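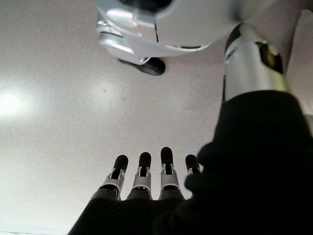
**What makes a pillow soft?**

Air makes a pillow soft. The filling inside a pillow is made of fibers, feathers, or foam, and all of these hold air in small spaces. When you press down, air moves out. When you let go, the filling springs back and air returns.

## Cover and filling

A pillow has two main parts. The cover is a fabric bag sewn shut along its edges. The filling is packed inside. Many fillings use polyester fibers that are curled on purpose. Curled fibers push against each other and leave gaps. Straight fibers would lie flat.

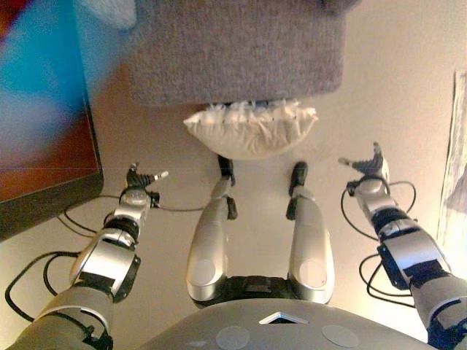

Upholstery is the fabric and padding fixed to furniture. It has to stand up to years of sitting, so the fabric is usually thicker than a pillow cover and is pulled tight. A pillow cover can be looser. The white pillow has a rumpled top edge where its fabric gathers, but the gray upholstery beside it keeps a large block shape with a softly rounded lower edge. Its surface is textured like felt.

## Try it

1. Press a pillow flat with both hands for 16 seconds.
2. Let go and watch the middle.
3. Shake the pillow and look at it again.

Shaking separates fibers that have clumped together. Air fills the new gaps.

*Text: Žofie Vlček*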